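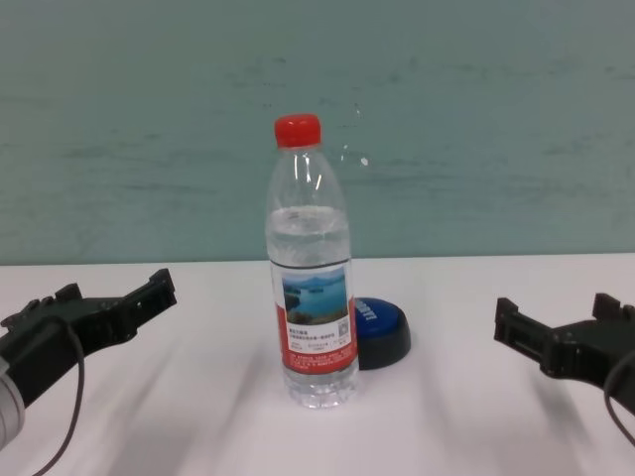

Questions from new demonstrators, Prollby teaching room

This page collects the questions we receive most often from people who are going to teach tasks to the two-arm stations at Prollby. It replaces the old sheet that was pinned beside the door. If your question is missing, please write it in the station notebook and it will be added here.

## Before you start

**Do I need to know programming?**

No. You move the arms and the station records what you did. The programming people at Murnow work with the recordings later. You need calm hands, some patience and the ability to do the same small thing many times without becoming careless.

**What is the difference between "by hand" and "remote"?**

By hand means that you hold the arm itself and guide it through the movement while its motors are soft. Remote means that you sit at the control desk and hold two small leader handles, and the arms on the table follow them. Most tasks with two arms are taught by remote, as it is very difficult for one person to guide two arms by hand and also keep out of the camera view.

**Which one will I learn first?**

By hand, on one arm only, for your first session. It gives you a feeling for how heavy the arm is and where its joints do not like to go. After this you change to the desk.

**What should I wear?**

Closed shoes and sleeves that finish at the wrist or can be rolled up. Please take off bracelets and lanyards. Long hair should be tied back when you work by hand. Grey or dark clothes are preferred, but you will not be sent home for another colour.

## The bottle task

**Why does everyone begin with a water bottle?**

A bottle is cheap, it is easy to replace, and it has most of the difficulties we care about. The clear plastic shows highlights, which makes the edges hard for the cameras to find. The body gives way when you squeeze it. A ridged red screw cap like the one on our bottle is small compared with the gripper fingers, so you cannot be approximate with it.

**What is the correct starting position?**

The bottle stands upright near the middle of the white table, with the cap closed. The grippers are left and right of it, both open, with the fingers directed to the bottle and a little above the table surface. They do not need to be at exactly the same height. Small differences between one start and the next are welcome, because a robot that has seen only one start will manage only that one.

**Should the label always face the same way?**

For the first group of recordings, yes: the label with the lake photograph should face you. Later you will be asked to turn the bottle between attempts. The task card tells you which group you are in.

**May other objects be on the table?**

Yes, if the task card allows it. The round blue piece with the black base can stay behind the bottle, also when the bottle hides a part of it. We want the robot to learn that this object is not its business. Please do not put your own cup, telephone or lunch there.

**How strongly should I grip?**

Only as strongly as needed to stop the bottle from turning. New demonstrators nearly always grip too much. If the wall of the bottle goes inwards, open the fingers slightly and continue. Keep the hold low on the body, where the plastic has its horizontal ridges and is stiffer.

**Which arm holds and which one turns?**

The left arm holds, the right arm turns. If you are left-handed you may ask for the mirrored card, and you then keep to it for the whole session. Mixed sessions cannot be used.

**Do I have to open the cap in one movement?**

No, and you will not be able to. The wrist has a limit. Turn, release, go back, take the cap again. Release the cap completely before you go back – if you only loosen the fingers, you will close it again a little each time.

## During the session

**How many attempts are expected?**

The first target is 200 accepted attempts, and this is spread over several visits. The full bottle set at Prollby has now 2,460 recordings, of which 1,145 were made by remote. Please do not hurry to make the number bigger.

**What happens if I make a mistake?**

It depends on the mistake. If you miss the cap and then correct yourself, keep recording. Corrections are valuable and we would like more of them. If the bottle falls over, press the grey pedal, set everything up again and mark the attempt as "fallen".

**The cables hang close to the table. Is this a problem?**

Each gripper has a black cable that needs free space for turning. Look at both cables before every attempt. If one lies across the front of the bottle or is pulled tight, stop and move it with the arms paused. Never pull a cable while the arm is live.

**The arm moves later than my hand. Is it broken?**

Probably not. A small delay is normal with the Morsy desk. Move slower and it will disturb you less. If the delay is so long that you begin to wait for the arm, stop and restart the desk.

**How often can I take a break?**

After each block there is a break of 5 minutes, and you should take it also when you feel fresh. Tired demonstrators make short, jumpy movements, and the robot will copy them faithfully.

## After the session

**Can I see what the robot has learned from me?**

Yes. Test runs are held on the last Saturday of the month, in the morning, and demonstrators may watch from behind the yellow line.

**Can I withdraw my recordings?**

Yes, until they are sent to Murnow. Write your session code in the notebook with the word "withdraw".

**Will I be paid for the travel from Sturnau?**

The shuttle from Sturnau is free for demonstrators. Parking is not covered. Keep your ticket if you come by train and hand it in at the desk on the same day.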